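공방 노트 / 11월
작성: 공방지기
조회 3,238 · 공유 2

줄눈 시험 이어서 적는다. 지난번 메모가 너무 대충이라 나도 다시 읽으면서 무슨 말인지 한참 헤맸다(물 비율을 왜 안 적었을까...). 오늘은 좀 제대로 써 보려고 한다.

시험판은 두 장. 하나는 Fekel 줄눈재, 하나는 Urkeo 줄눈재로 채웠다. 둘 다 시멘트계고 색은 제일 진한 회갈색으로 맞췄다. 봉투에 찍힌 색 견본은 거의 똑같은데 물에 개면 벌써 다르다. Fekel은 초콜릿 우유 같고 Urkeo는 그냥 진흙! 마르면 비슷해지겠지 했는데 오늘 아침에 보니 Urkeo 쪽이 확실히 밝게 떴다. 가장자리는 더 심하고 가운데는 그나마 낫다. 물을 많이 잡은 탓인지, 스펀지질을 너무 일찍 한 탓인지 아직 모르겠다. 둘 다일 것 같기도 하다.

개는 순서도 바꿔 봤다. 원래는 가루에 물을 부었는데 이번에는 물을 먼저 담고 가루를 조금씩 털어 넣었다. 덩어리가 훨씬 덜 생긴다. 이걸 왜 이제야 했나 싶다. 개고 나서 잠깐 놔뒀다가 다시 한번 저어 주는 것도 빼먹지 말 것. Urkeo는 이걸 안 하면 금방 뻑뻑해져서 고무 흙손이 질질 끌린다. 그렇다고 물을 더 타면 색이 또 뜨니까 그냥 버리고 새로 개는 게 속 편하다. 아깝긴 한데 나중에 긁어내는 것보다는 백배 낫다.

분홍빛 도는 베이지 타일에 무슨 줄눈을 넣느냐를 두고 아직도 말이 많다. 나는 계속 진한 쪽이다. 같은 계열로 밝게 가면 처음엔 참 예쁜데 부엌 바닥은 결국 얼룩이 이긴다. 타일보다 한두 단계 어두우면 칸이 또렷해지고, 타일 색이 은근히 분홍으로 살아난다. 너무 까맣게 가면 모눈종이가 되니까 그건 말리고 싶다.
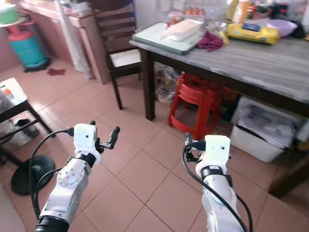 Wedar 쪽에서는 생각이 다르다며, 진한 줄눈은 얼룩은 숨겨 줘도 백화가 올라오면 허옇게 다 보이니 차라리 중간 톤으로 가라고 했다. 듣고 보니 맞는 말이라 좀 분했다. 우리 시험판 가장자리에 뜬 것도 색 문제가 아니라 백화일 수 있다는 얘기다. 내일 젖은 걸레로 닦아 보고, 젖었을 때 색이 똑같아졌다가 마르면서 다시 뜨는지 봐야겠다. 약한 산성 세정제는 그다음에. 한꺼번에 다 해 버리면 뭐가 들었는지 알 수가 없으니 참자, 참아.

줄눈 깊이 얘기도 적어 둔다. 타일 접착제가 줄 사이로 올라온 걸 안 긁어내고 그 위에 채우면 거기만 얇아져서 색이 다르게 마른다. 이번 시험판에서도 한 군데 그랬다. 접착제가 덜 굳었을 때 나무 꼬챙이로 파내는 게 제일 쉽고, 굳은 뒤에는 줄눈 칼을 써야 하는데 타일 모서리 이 나가기 딱 좋다. 나는 오늘 하나 해 먹었다. 눈에 안 띄는 구석이라 모른 척하는 중.

Koutsoukos 코팅제는 아직 안 뜯었다. 한 통에 2,818밀리리터라는 이상한 용량인데 반 통만 파는 데가 없어서 그냥 샀다. 줄눈이 완전히 마른 다음에 발라야 한다고 하니 급할 건 없고, 우선 Fekel 판 절반만 마스킹해서 발라 볼 생각이다. 커피랑 간장을 떨어뜨려 놓고 하룻밤 두는 시험도 그때 같이. 김치 국물도 하자는 말이 있었는데, 공방에서 냄새 나는 건 좀 고민해 보겠다.

남은 일: 고무 흙손 날 갈기(한쪽이 닳아서 줄이 생긴다), 스펀지 새로 사기, 물 비율 꼭 적기. 봉투 뒷면에 적지 말고 여기에!

댓글 2

타일쟁이초보
스펀지 물기를 꽉 짜고 하니까 색 뜨는 게 많이 줄었어요. 저는 대각선으로 한 번 닦을 때마다 스펀지 면을 바꿔요.

모래알
간장 시험 결과 꼭 올려 주세요. 저희 집 바닥은 커피보다 간장이 훨씬 무서웠습니다. 코팅 안 한 쪽 결과도 같이 부탁드려요.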